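3.2 Scorebook coding

Scoring records from the Dullby amateur baseball league were coded for 200 games, beginning with the 1949 season. Each plate appearance was matched against the lineup card filed by the home team. Substitutions entered late – mostly pinch hitters – were coded separately.
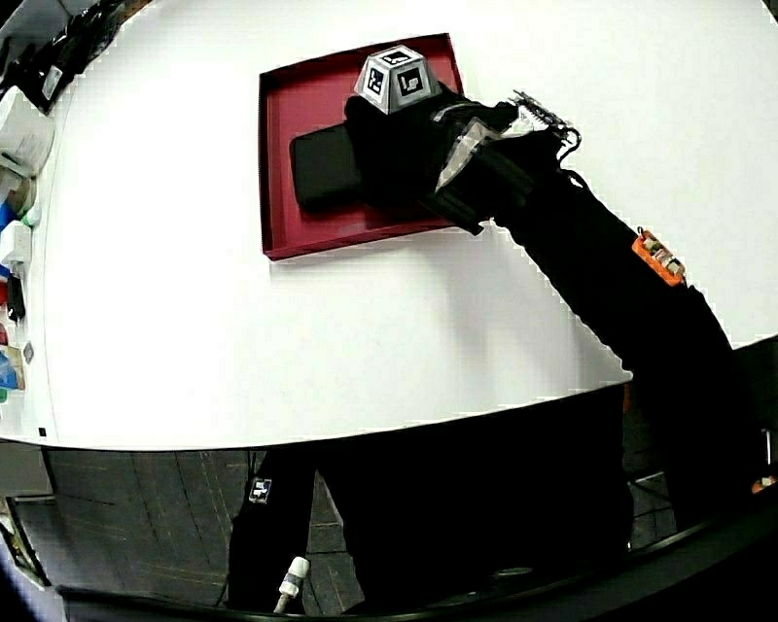
3.3 Agreement between coders

Krasniqi and Petkov each coded 60 games without access to the other's sheets. They disagreed on the batting order in 8 games, all of them with a double switch after the sixth inning. These games were recoded using the Patport box scores, which list fielding positions by inning. 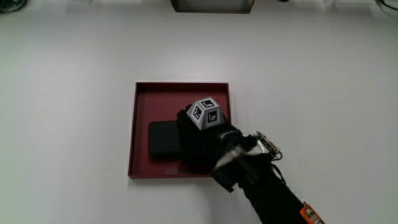

Figure 2. Black object in a shallow dark red tray on a white tabletop.

Games with no surviving lineup card were dropped before the run values in Section 4 were computed.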